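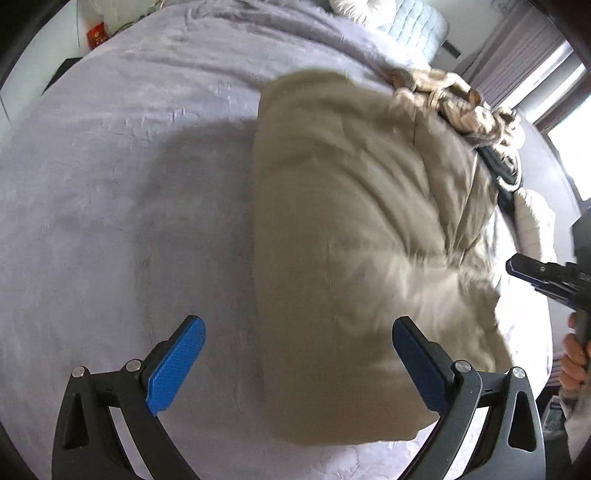

Britura wants to sell a machine that makes beds, and it has started paying people to make them first. The home-robotics startup said in September that it has gathered 1,916 recordings of ordinary people folding, tugging and straightening bedding in their own bedrooms, using grippers held in the hand in place of fingers. The company calls it the largest step yet toward a household robot that learns by being shown. The tools are simple enough: two curved black jaws, each tipped with a textured blue pad, brought up to a folded beige duvet by a person who must get through the chore with a pinch. What happens between that and a robot doing it alone is the part Britura was less eager to talk about.

The recordings were made in 41 homes over the summer. People who signed up got a pair of grippers, one for each hand, and a short list of jobs: fold a duvet, pull a sheet flat, move a pillow to the head of the bed, clear off whatever had been left on top. A camera on each gripper records what the tool is facing, and software works out how the tool moved. The company then trains a control program on the results and runs it on a pair of robot arms at its workshop in Sirmont.

Britura says the method is cheaper than remote control, where a trained operator steers the real arms from a few feet away, and it almost certainly is. An arm has to be bought, bolted down and repaired. A hand tool goes in the mail. The company would not say what it pays per recording, or how many of the 1,916 were thrown out as unusable.

It did say how many tests it has run on the arms. The answer is 400, all of them in the Sirmont workshop, all on the same bed frame. Britura describes the outcome as "strong and improving." Asked for a success rate, a spokesperson said the figure depends on how a made bed is defined.

That is a fair point, as far as it goes. A plate is either on the shelf or on the floor. A duvet can be folded in half, folded badly, or shoved into a heap that looks all right from the doorway. But a company that expects customers to pay for the service should be able to say which of those it counts as done, and for now it has not.

Ehsan Azimi, who ran a remote-control project on hospital linens at Nikzad before that lab closed its robotics group, has seen the workshop demonstration twice. He called the data collection "sensible" and the marketing "early."

"A person with a gripper in each hand is still a person," Azimi said. "If the cloth slips, you know it slipped before you could explain how. You lean over, you shift your weight, you put a knee on the mattress. The tool records where the tool went. It doesn't record the knee."

Soft goods have been a sore spot for home robots for years. Rigid objects keep their shape when they are picked up. Bedding changes shape with every pull, hides its own corners and catches on whatever is nearby. A program that has learned to grab the edge of a puffy duvet may do something strange when the edge is rolled under, or when a second blanket is lying across it. Britura's answer is that homes are full of those cases and that its recordings have captured them, where a tidy lab never would.

Azimi agrees with the first half of that. His doubt is over whether 41 homes is enough variety to matter, given how much of a bedroom stays the same from one recording to the next. One household can produce dozens of clips with the same sheet, the same window and the same person's habits. Britura declined to break down the total by home. It said only that no single home supplied more than 16 percent.

Reach is another problem. The hand tools go anywhere a person can stretch. The arms in Sirmont are fixed to a stand at the foot of the bed and cannot get to the pillow end of a full-size mattress without the stand being rolled forward by a technician. In the version shown to visitors, the technician rolled it forward. The company's promotional clip cuts between the two positions, and its caption says the bed was made "autonomously." A footnote on the website, added after questions from this reporter, now says the base was moved by hand.

Remote control has not gone away, either. Britura still uses it to correct the arms when a trial goes wrong, with an operator taking over through a pair of handheld controllers and finishing the fold. Those corrections are fed back into training. The company confirmed that some of the 400 tests included a takeover but would not give a number, and it was unclear whether those tests were counted as successes.

A competitor, Kunar, dropped bedding from its own plans last year and now works only on loading dishwashers, also from hand-gripper recordings. A Kunar engineer, who asked not to be named because the company does not comment on rivals, said the recordings of people making beds looked wonderful and the arms trained on them "mostly learned to pat."

Britura said it intends to begin a paid trial in a small group of homes once it has a base that can drive itself around a bed. It gave no date. In the meantime it is recruiting for a second round of recordings, which will add fitted sheets. Anyone signing up is asked to confirm that they have a bed, good daylight and two free hands.

The company said participants may stop at any time and can ask for their clips to be deleted. It did not say whether a program already trained on those clips would be retrained without them. A written question on that point was acknowledged at 4 p.m. and had not been answered when this item was filed.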